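Week 4 handout: choosing a hand before you choose an arm

Last week we ran the two-finger gripper through its whole set of objects, and it did well on anything with two flat sides. Today we move on to hands with fingers, and this is my favorite week of the course!

Start with the Vurance controller. Load the two-arm setup and leave the arm gains alone. You are comparing hands, so any change in the arms will muddy your results. Each trial has a limit of 500 steps — plenty for a grasp, tight for a grasp and a move.

Things to write down for every trial:
- which fingers touched first
- where the palm was facing when you closed the hand
- whether the object shifted before the grip was set

Big light things and small round things ask for very different hand shapes. A box wants support spread across several fingertips. A pear wants the fingers to come around it, and the thumb has to arrive at a sensible time (watch the thumb, everyone forgets the thumb).

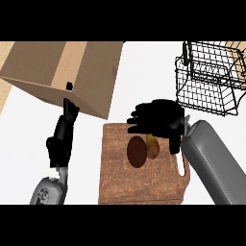

Ott Lill

With both arms in simulation, look at the fingers first. The left hand has its fingers bunched and pointing up against the cardboard box, while the right is palm-down over the fruit with its fingers spread. Same kind of task on paper, two very different poses! Sketch both in your notebook, then try the swap: a spread hand for the box, a bunched one for the pear. Bring your logs to lab at 14:00, even the ugly ones.

Contact: Ott Lill, Torkedel teaching lab | Back to top

Shares: 14 | Comments: 2

Liis Luik: Do we reset the hand between trials or just the objects?

Ott Lill: Both, please. Old finger angles carry over.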